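# Two Arms on a Pine Table

The shared workshop in Prarkness has a laser cutter, a drill press and a long waiting list for both. For most of the past year it has also had a pair of robot arms, built by members on Wednesday evenings from printed parts, hobby servos and a lot of returned screws.

The project is called Mostell. The goal is modest. The arms should be able to pick groceries out of a box and put them in a basket, at a speed a person can stand to watch.

The first version could not do it. Its fingers were hard plastic and closed until they hit something, which worked on wooden blocks and nothing else. A bag of candy would fold, slide out sideways and end up on the floor. The builders tried rubber bands, then bicycle tube, then a coat of liquid rubber that peeled off in strips. The current fingers are black, a little flexible, and can be swapped with 2 screws. When one tears, a new one is on in the time it takes to refill a coffee.

Snacks were chosen as the test load for their packaging. A can is the same shape every time. A crumpled wrapper is a different shape after every grab, and the shiny ones throw light back at the camera. The software, a small program the group named Fillach, has to pick a spot to pinch before the fingers close.
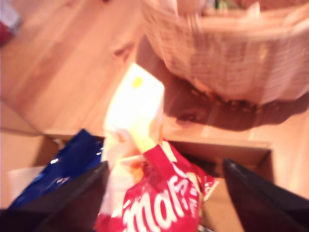
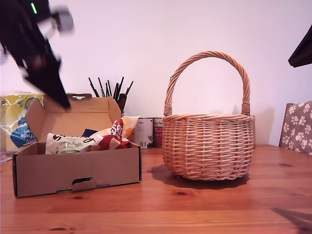
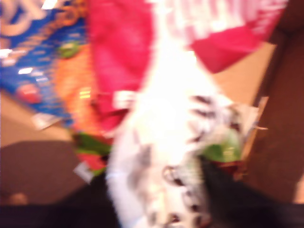 Kravchuk would like to see less software and more spring. The argument, made often at the workshop and again in a long message to the members' list, is that a softer finger with a weaker motor would forgive most bad guesses, and that the group has spent months teaching Fillach things a better hinge would handle for free. "You can't debug a bag of chips," the message said, and it went on to offer a drawing of the hinge to anyone willing to print it.

The drawing has been printed once. It held a bag well and dropped a can, and the hinge is now on a shelf with a note taped to it asking for a stiffer spring.

Meanwhile the group keeps score. A run is 10 items, one after another, with no hands helping. The best run so far got all of them across. A bad one, early in the spring, left most of the box where it started and pulled a cable out of the left elbow. That elbow has since been rebuilt with a strain relief made from a zip tie and a piece of garden hose.

Cost has been kept down by patience. The servos came in a lot of 13 from a closed hobby shop, and the ones that failed were taken apart for gears. The wiring is labeled with masking tape, and some of the labels are out of date.

The next change is to the base. At full reach the arms still shake, and the clamps leave dents in the pine. A steel plate has been cut and is waiting for its holes, and the drill press is booked until September.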